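Tuesday, May 5, 2020

Tableware and fruit, continued. I finally gave up on the white plates. Mercedes had been saying it since November and I kept digging in, mostly because we own a whole crate of them, but on the pale table they just vanish under the lamps and you end up squinting for the rim. So the turquoise one from the Brinar box came out this morning and wow, what a difference! Wide flat rim, matte, no glare to speak of. I want more of these.

Fruit next. I'm keeping it to the pear and the apple for now (the banana rolls about like a boat and Kieran has banned it from the bench). Pear on the left, apple on the right, plate between them with bare wood showing on both sides. I had the pear standing up at first, but it kept leaning over, so on its side it goes, stem toward the back left. Much happier that way.
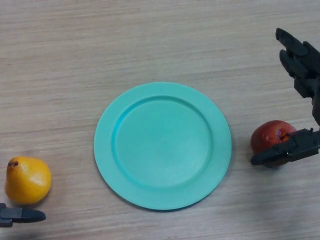 Turquoise plate, pear left, apple right. Plate still empty.

Colors are the nice part. The yellow of the pear is really warm, almost orange in places, and the red of the apple is deep enough that you can't mix the two up even from the doorway. Deirdre thinks the apple is too dark and wants to try a green one from the Foley bag. I said fine, but next to a turquoise plate? We'll see. She's usually right about this stuff, annoyingly.

Weighed the plate with both fruits on it after lunch: 620 g on the bench scale. I didn't write down the plate alone, so that still needs doing.

The tabletop wants a wipe with a barely damp cloth along the grain, going across just leaves smears. Malachy, if you're reading this, please don't use the blue spray again, it took me 12 minutes to get the shine off.

To pick up: green apple, 2 more plates in the same turquoise if Lendbridge still has them, and a bowl with a rim that isn't chipped.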